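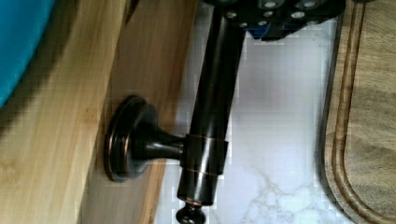

November, subtitle bench, Dindwood ep. 7

Started 9:40. Working from the second capture of the tape. The first one drifted against the audio after the eyecatch and I have stopped trying to rescue it. Augustina's timing pass is merged. Script is now 1884 lines across all tracks, most of that signs and the karaoke for the opening.

Field order was flagged wrong in the capture. Set it by hand and re-ran the inverse telecine. Pans in the tram sequence are clean now. The credits scroll is native 60 fields and combs badly after IVTC, so it gets bobbed separately and spliced back. Kekeli did the same on ep. 4; his script is in the shared folder and needs only the trim points changed.

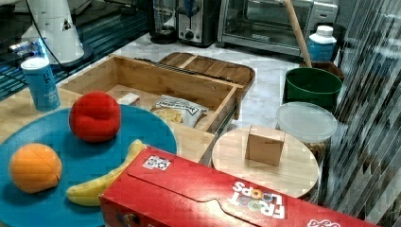 Colour: the reds bleed right by a pixel or two, same as every tape from this release. Chroma shift applied before denoise. Doing it after smears the line art, see Hrefna's note on ep. 5. Grey levels in the night scenes still look lifted. Left alone until we have the disc to compare.

Translation queries for Akihiko:
Line 67, the aunt's dialect. Current draft flattens it to plain English. Happy with that if the schoolteacher stays formal.
Club name on the noticeboard is a pun on the colour of the uniform. No solution yet.
"Senpai" kept in eps 1 to 6, so kept here.

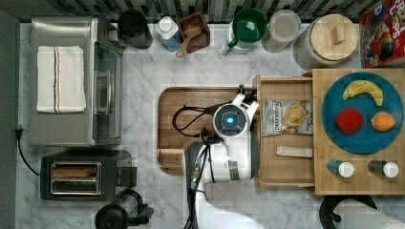
Fonts: Gökçe for dialogue, Trendetti for signs. Trendetti has no macron on the capital O, which breaks the station sign. Despina drew one and it renders, but the accent clips when the outline goes above 3. Outline held at 2.5 for now.

Bimby crashed twice on export with the karaoke layer on. Third run went through after I split the opening into its own file. Max bitrate 2000, two passes, no banding in the sky shots that I could find.
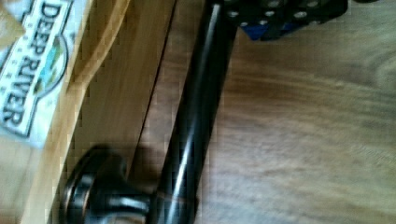
Deep River bag, wood panel to the right.

Still open: ending song timing, the noticeboard pun, preview narration. QC copy is up for Hrefna. Stopped 5:15.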